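Larine User Forum > Cells and Grippers > Faults

Thread: Fault 866 on cloth pick, then arm goes home WITH the towel and fingers open over the aisle

marrowfat
Need some eyes on this, short on time so excuse the mess.

Single arm, two finger gripper, towel handling on a table. Larine controller, Rarnivov gripper driver, stock as far as I know. Worked fine on foam blocks for ages. Moved to cloth and now I get fault 866 ("grip lost") when the grip is NOT lost. Cloth is right there in the fingers. Recovery routine kicks in, arm swings home at normal speed still holding the thing, then the fingers open at home because recovery assumes they're empty. Towel lands wherever. On Wednesday it came down over the walkway side with my coworker standing there. Just a towel, yes. But next job is not towels.

What I do to get it:

1. Clear faults, home, start the cloth program. Grip force 15 N.

2. Come down over the folded towel, fingers open 18 mm.

3. Close on a fold near the middle and pull up just enough to get a peak. Hold there.

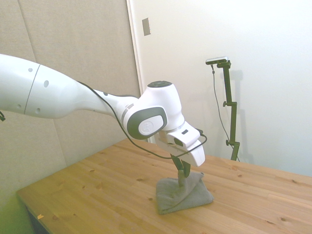 4. Lift. Somewhere between the hold and the top of the lift, 866. Not every time. Some mornings never, then several in a row.

5. Recovery runs by itself, see above. No prompt, no pause. I did not know it would do that until it did it.

Gripper position reading at the hold is basically "closed". Force reading wanders. Log just says 866 and then RECOVER_HOME, nothing useful inbetween.

Anyone?

tin_whistle
Position reading is your answer. Driver decides "grip lost" when the fingers get to fully closed. Thin cloth = fully closed. Foam block holds the fingers apart so you never saw it. Had the same with plastic bags.

Turn off the closed check, Rarnivov settings page, "treat full close as lost". Done.

marrowfat
Will look. But then why not every time?

tin_whistle
Because a fold isn't always the same fold. Sometimes you catch more layers.

ogden_b
Please do not just turn that off. Then a real drop goes unnoticed and the arm carries on as if it's got something. That check is the only drop detection he has.

Also everybody is skipping the actual problem. A fault should stop the arm. It shouldn't start a full speed move and open the gripper near a person. I don't care what set off the 866, that's a cell I'd lock out until the recovery is changed.

tin_whistle
It's a towel

ogden_b
It's a towel today. He said so himself. And the arm moving when you think it's faulted out is the hazard, what it has in its fingers is extra. People walk up to a machine that just threw a fault. That's when they reach in.

marrowfat
Ok ok. Cell is off auto as of now, hold to run only. Fair point, I did actually start walking toward it the first time.

fennimore
Question on the recovery, did you write that or is it the one that ships in the Lahtinen template? The template one does exactly this. Home, open, ready. It was made for bin picking where home is over the bin. If your home pose isn't over something you want stuff dropped on you have to change it, and the docs mention that in one line at the bottom of a page no one opens.

marrowfat
Lahtinen template, yep. Never touched it. Home is off to the side, picked it to keep the arm out of the way when I'm loading.

fennimore
There you go. Second cause. You've got two faults stacked, a false 866 and a bad recovery. Fix both, seperately, and test them apart or you won't know which one did it.

Change recovery to: stop in place, hold grip, wait for acknowledge. Operator decides. Boring but safe.

tin_whistle
Stop in place with the grip held is not always safe either. If it's got someone's sleeve in there you want it open.

ogden_b
With 15 N on a sleeve you pull the sleeve out. And that's what the manual release is for. Which he has tested. Right?

marrowfat
uhh

Testing it tomorrow before anything else.

hobnail
Jumping in from a different direction. We run cloth all day at the Illdale site and our false 866s were NOT the closed check. Was comms. Driver has a watchdog, default 200 ms, and if the gripper doesn't answer inside that it reports 866 because there's no separate code for a timeout. Terrible choice but there it is. Intermittent is the clue. A thin fold would give it to you pretty consistantly at the same spot.

What makes it time out: cable. Connector at the gripper gets worked by every wrist rotation. Wiggle it at standstill and watch the driver status page. If the status blinks you have found it.

tin_whistle
He already said position reads closed at the hold. Why look for something else.

hobnail
Because it reads closed at the hold and DOESN'T fault at the hold. It faults on the lift, when the wrist is moving. If full close was the trigger it should go off right when the fingers shut.

tin_whistle
There's a debounce on it. Could easily land in the lift.

hobnail
Then it lands at the same delay each time. Does it? marrowfat can you check timestamps, close command to 866.

marrowfat
Checked. All over the place. Some right after lift starts, some at the top. One on the way sideways.

hobnail
Cable.

tin_whistle
Or layers slipping out of the fold so it goes from not closed to closed. That'd be random too. Not saying cable is wrong, saying you can't rule the other one out from that.

fennimore
He's right, that one's possible. Try corner pick instead of center pick. Corner you get a different bunch of cloth in the jaws, and if the fault rate doesn't move then it isn't the layers.

marrowfat
Good idea. Off to do that, slow speed, hold to run, everyone else out of the cell.

marrowfat
Back. Manual release first, since I got told off: works. Stiff but works. Printed a label for it.

Recovery changed to stop, hold, wait. Faked an 866 from the status page and it did what it should. Stayed put, kept the towel, waited for me.

Then corner picks.
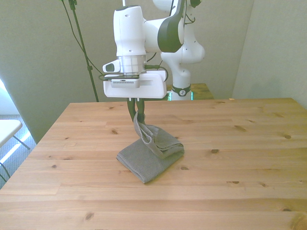
Still getting 866 on the corner pick, so it isn't only the middle fold. Same scatter in the timing too. I went after the cable next like hobnail said. Look how it leaves the side of the wrist and goes around the right of the bracket in a loop, nothing holding the hanging part, so that whole loop is free to swing and pull when the wrist turns. Stood the arm still, speed zero, moved the loop by hand. Status page blinked. Did it again, blinked again. Moved it the other way, nothing. So there's a bad spot and it only cares about one direction.

hobnail
That's it. Watch which end though. Hold the cable tight right at the gripper connector and move only the rest of it. If it still blinks it's a break further up the cable and a new clip won't help you.

marrowfat
Held at the connector: no blink. Let go: blink. So connector end.

hobnail
Reseat, check the pins, strain relief. Leave slack for full wrist rotation or you'll trade one problem for a worse one. Run it by hand through both limits before you tie anything down.

ogden_b
And loose loops catch on things. Table edge, stand, someone's hand. I'd route it along the arm and clip it even if the connector was perfect. With a cable dangling near the fingers you will one day grab it along with the cloth.

tin_whistle
OK I'll take the L on the closed check being THE cause. I still think it'll bite him on thin cloth.

fennimore
Probably will. Raise the closed threshold a hair and use the force reading alongside it, both have to agree before it calls lost. Rarnivov lets you do that under advanced. Don't switch it off.

marrowfat
Ordered a new cable anyway, reseated the old one for now with a clip at the connector. One pin looked pushed back a bit, I think from when I took the gripper off in March to clean it. My own doing then.

Ran the slow program all afternoon in hold to run. No 866. Not calling it fixed until the new cable is in and I've run it a full day.

Also moved home. It's over the table now, loading is more annoying, oh well.

ogden_b
Good. Did you write up the Wednesday one? The drop near your coworker.

marrowfat
Does a towel landing next to a guy need a write up

ogden_b
An arm moving on its own after a fault with a person beside it does, yes. That's a near miss in any shop I've been in. Call it uncommanded motion, leave the towel as a detail.

tin_whistle
It wasn't uncommanded, it was the recovery program doing what it's told.

ogden_b
Unexpected then. The person standing there didn't expect it. Write it down either way.

marrowfat
Written up, handed in. Got asked why the template does that out of the box and I had no answer.

fennimore
Send it to Lahtinen support too. I did last year, got a ticket and then silence. More tickets might move it. Same for Rarnivov, timeout needs its own code so people don't spend a week staring at the cloth.

hobnail
+1 on the code. I'll add mine to the pile from Illdale.

pell_mell
Reading this at 6 am because I have the same 866. Same template, foam and cloth mix. Do I lose my home pose if I swap the recovery block?

fennimore
No, home is stored on its own. Swap the block, save, reboot the controller (it caches the old one, found out the hard way), then fake a fault with nobody inside before you trust it.

pell_mell
Thx. It was caching the old one, I'd have missed that. Checking my connector after breakfast.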